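Tesenik 18 tape dispenser: review after one season

Reviewed by Ileana Sârbu

I pack orders for a small shop that sells seed packets, hand tools and jam jars. In a busy week I close 765 boxes. For years I used the cheap plastic tape guns from the office store and threw one out every few months. In the spring I bought the Tesenik 18, a bench-mounted dispenser with a metal body, and it has been in use every working day up to August.

What you get

The box holds the dispenser, two screw clamps, a spare blade and a folded sheet of instructions. The sheet has drawings only. Setup took five minutes, most of it spent working out which way the roll goes on. The sticky side should face up as the tape comes over the roller. If you load it the other way, it jams on the first pull.

The clamps fit a bench edge up to 60 millimeters thick. Mine is thinner and they hold fine. The pads are soft rubber and have left no marks.

Daily use

You pull the lever, a set length of tape comes out, and you tear it against the blade. The length is set with a dial on the side. The numbers on the dial don't match inches or centimeters, so you have to try a few settings and write down the ones you like. I use 5 for small mailers and turn it up for anything with a wide seam.

Cuts are clean with ordinary clear tape. Paper tape works too, but the edge comes out ragged when the blade needs wiping. I clean it at lunch with a rag and a little rubbing alcohol. Reinforced tape is beyond it. The threads catch and you end up reaching for scissors.

It is loud. The lever has a hard clack at the end of each pull, and Chutima Somboon, who shares the room with me, moved her desk to the other wall in the second week. A strip of felt under the lever stop helped some. 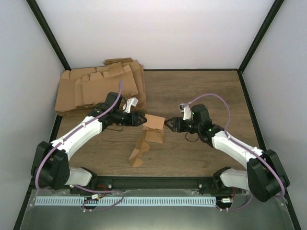
The Gritine model costs less and I borrowed one from Ohemaa Ofori for a few days to compare. It is lighter and quieter, but the roller slips when the roll is nearly used up, and you lose the last few yards of tape. The Tesenik runs down to the cardboard core.

Parts and service

The first blade went dull in June. The spare took a minute to fit with a Phillips screwdriver. More blades come in packs from Mulport, where I bought the dispenser. My order was late, and the answer I got by email was polite but didn't include a date. The blades did arrive, and they fit.

One of the clamp screws also started to turn stiffly. A drop of oil fixed it.

Who should buy it

If you close a few boxes a week, keep your tape gun. If you close boxes for a living and mostly use clear tape, I would buy this one again. Get the extra blades in the same order.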